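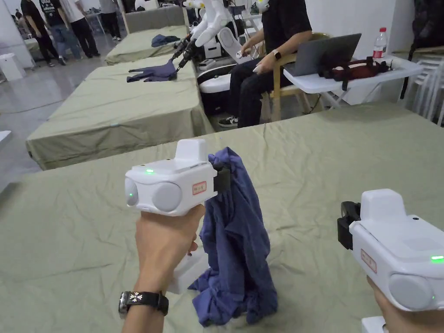 Software > Recording & Alignment

Durkthorpe Uria – one timeline for handheld grippers and two-arm robots

If you have ever spent a Monday morning trying to work out why the left hand in your recordings lets go of the cloth a moment before the right hand has arrived, you already know why we wrote Uria. It is the piece of software that sits between your hand-held grippers, your teleoperated arms and the training code at the far end, and its whole job is to make sure that everything which happened together is stored together.

We started with cloth, and cloth is still what most of our customers work on. A shirt gives you very little to hold on to (in the software sense, I mean). It has no fixed shape, it folds over itself, and the useful part of a demonstration may be one short moment when a jaw pinches a layer and lifts. In the hall view on this page there's a blue-purple cloth held up by one hand gripper with the second one close by, and a two-arm robot further back reaching for a garment of its own. Uria is meant for rooms like that, with handheld and robot work going on side by side and everybody wanting the results in the same format by the end of the day.

What it does

Time alignment. Each device joins a session and gets its own clock correction, which Uria keeps checking for as long as you are recording. If a gripper drifts by more than 2 milliseconds it is flagged on the session page, and you can decide whether to carry on or stop and rejoin it. We used to stop the session automatically, but people hated that, and quite rightly!

Left and right pairing. Two grippers that look the same are very easy to swap by accident. Uria asks for a short squeeze on the left jaw and then the right before the first take, and remembers the pairing until you close the session. You can also fix a swapped pair afterwards without touching the original files.

Jaw events. The software reads the jaw opening and marks each close, hold and release on the timeline. For thin fabric you will want to lower the hold threshold a little. The preset called "soft goods" is a good place to start, and you can save your own from there.

Robot view. Arm recordings are shown on the same timeline as hand recordings, with gripper positions expressed in a shared table frame. That makes it possible to lay a handheld lift next to a robot lift of the same sort of garment and scrub through both. I find I learn more from ten minutes of this than from a whole page of charts, but the charts are there too if you like them.

Take review. Short keys for keep, drop and "look at this later", plus a free text note. Notes are searchable across projects.

What you need

Uria runs on an ordinary Linux laptop with 20 GB of free disk space for the program and its working cache. Recordings are written wherever you point it, and we do suggest a separate drive for long days. An 80-minute session with two grippers can be reviewed while it is still copying, so there's no need to sit and watch the progress bar. The recorder works without a network connection. License checks happen once at installation and again when you update.

Connectors for Bakholm and Verhoeven arm controllers are included. For anything else there is a small Python interface, and the guide walks through a complete connector in 35 lines. If you get stuck, send us what you have – half-finished is fine – and we will gladly take a look.

New in the February release

- Table frame can be reset between takes without ending the session
- Undo in take review now goes back through the whole session
- Jaw event export keeps your custom preset names
- Fixed a crash when a device was renamed during calibration

Licensing and help

Licenses are per recording station, and reviewers are free, so you can give the whole team access to the takes. Teaching labs pay a reduced rate. Felista Mwaipopo looks after new installations and is happy to set up a call to go through your devices, your table layout and the sort of tasks you have in mind before you commit to anything. Please do tell her which controller version you are running, as it saves a round of email.

A trial license covers every feature and one station.

We use cookies to remember your settings and to see which pages are read. Accept all | Manage choices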